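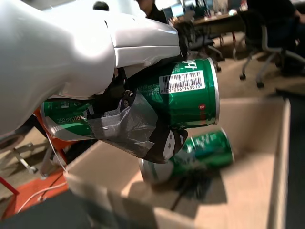
Green beverage can held sideways in a gripper.

Lenunari Headphone and Speaker Specification Set
Data card and README

Release date: November 20, 2022
Maintained by: Ureck Laboratory for Product Documentation, Sendel
Language of records: English
Format: UTF-8 text, tab-separated

Summary

Lenunari is a collection of technical specifications for consumer headphones, earphones and portable speakers. Each record holds the values that a manufacturer or seller published for one model, together with the wording in which those values first appeared. The set was prepared for work on matching, cleaning and comparing product specifications. It may also be used to study how manufacturers state such quantities as playing time, impedance and wireless range.

The set contains no measurements made by the laboratory. Where a record states that a headphone plays for a given number of hours, it reports the published claim only.

What the release contains

records.tsv — the main table, one line per model
source_text.tsv — the original wording for each field, keyed to the main table
units.tsv — the unit names found in the sources and the form to which each was converted
splits/ — lists of record identifiers for training, development and testing
CHANGES — a plain-text log of corrections since the July release
LICENSE — terms of use

All files use a single line feed at the end of each line. Fields that may contain a tab in the source have had the tab replaced by one space. Quotation marks are kept as found and have no special meaning; readers that treat them as text delimiters should have that behavior turned off.

Fields in the main table

record_id
A permanent identifier. Identifiers of withdrawn records are not used again.

category
One of four values: over_ear, on_ear, in_ear, speaker. Neckband models are placed under in_ear. Soundbars, studio monitors and car audio products are out of scope.

model_name
The name as published, including capital letters and spacing. Color names are removed when the seller lists each color as a separate product.

connection
Wired, wireless or both. A wireless headphone supplied with a cable for listening is marked as both. A cable used only for charging does not change the value.

driver_size_mm
The stated diameter of the driver in millimeters. If a product has drivers of more than one size, the sizes are separated by a semicolon, with the largest first.

impedance_ohm
The stated impedance. Some sources give separate values for active and passive use; in those cases the passive value appears here and the active value remains in source_text.tsv.

frequency_low_hz and frequency_high_hz
The lower and upper limits of the stated frequency response. Very few sources give the tolerance in decibels that would allow a fair comparison, and users should be careful about ranking products by these fields.

sensitivity_value and sensitivity_unit
Sensitivity is stated in several ways that cannot be converted without knowing the impedance. The value and its unit are therefore stored separately and left unconverted.

play_time_h
Stated playing time in hours on one charge. For wireless earphones with a charging case, this field covers the earphones alone.

play_time_case_h
Stated total playing time with the case, when given. Sources differ on whether this total includes the first charge held in the earphones. The field case_total_note records the wording where it is clear and is left empty where it is not.

charge_port
The connector type, in a controlled list. The value "proprietary" is used for docks and cradles that accept no standard plug.

water_rating
The published ingress rating. Terms such as "sweatproof" or "splash resistant" are not converted to a rating and appear only in the source wording.

weight_g
Weight in grams. For wireless earphones this is the weight of one earpiece unless weight_scope says otherwise.

source_type
Manufacturer page, printed manual, box text or seller listing.

How the records were collected

Source documents were gathered by staff in Sendel from public product pages, from manuals offered for download, and from printed manuals held in the laboratory's own collection. Printed material was scanned and read with Phí, the laboratory's text extraction tool, and the output was checked against the page before any value was entered. Pages that required an account or a purchase were not used.

A model was admitted to the set only if its source gave a model name, a category and at least two technical values. Listings that combined several products under one heading were excluded, as it was rarely possible to tell which values belonged to which product.

Every value was entered by one reader and checked by a second. When the readers disagreed, the source was examined again and the decision was written into the CHANGES file if it affected a record already released. Disagreements were most common for playing time, where a single page may give one figure with noise cancelling on, another with it off, and a third in the heading.

Conversion of units

Values in inches, ounces and feet were converted to metric units and rounded to the precision of the original. A weight given as whole ounces is therefore no more exact after conversion than it was before. The file units.tsv lists each unit name as it appeared, including misspellings, so that users may apply a different rule.

Wireless range was difficult to treat in a consistent way. Most sources repeat the nominal range of the radio standard, and a smaller group states a range in open space. Both are kept in the source wording, and the main table has no range field in this release. One may be added later.

Splits

The training list holds 80 percent of the records. The remainder is shared equally between the development and test lists. Models from the same product family are always placed in the same list, so that near-identical text does not appear in both training and test material. Users who build their own splits are advised to keep this rule, using the family_id field.

Known limitations

1. Coverage is uneven. Products sold mainly in North America and Western Europe are better represented than others, and older wired models are fewer than their place in the market would suggest.

2. Seller listings contain mistakes. The laboratory corrects an entry only when a manufacturer source for the same model is available. An impossible value with no better source is kept and marked "suspect" in the quality field.

3. Specifications change during the life of a product. A manufacturer may alter the battery or the charging port without changing the model name. The set records the version described in the source and makes no claim about units on sale at any later date.

4. Codec names are incomplete. Many pages list only the codecs that the manufacturer wishes to promote, and the absence of a codec from a record should not be read as lack of support.

5. Empty fields are common. An empty field means that the source was silent. A zero is used only where the source printed a zero.

Suitable and unsuitable uses

The set is suitable for training and testing systems that extract specifications from text, for research on matching records across sellers, and for teaching in data cleaning courses. It is not suitable as purchasing advice, as evidence of product safety, or as a basis for judging sound quality. Published figures for sensitivity and frequency response are prepared under conditions that differ between manufacturers — and are often not described at all.

Personal data

Records describe products. Customer reviews, seller names and contact details were removed before the tables were built. If a user finds personal information in source_text.tsv, the record identifier should be reported and the line will be withdrawn.

Changes since the July release

The connection field now allows the value "both".
Charging ports described only by a drawing in the manual are marked "unclear".
Weights that included the retail box have been removed.
Duplicate records caused by regional model names were merged under the earliest identifier.
Line breaks inside source wording are now stored as a single space.

Terms of use

The tables and the documentation are released for research and teaching. Redistribution of the whole set is permitted if this card and the LICENSE file are included without change. Product names remain the property of their owners and are used only to identify the items described.

Citation

Ureck Laboratory for Product Documentation. Lenunari Headphone and Speaker Specification Set. Sendel, 2022.

Corrections

Correction requests should give the record_id, the field concerned, the value believed to be correct and the document in which it is printed. Requests that rely on a user's own measurement cannot be accepted for the main table.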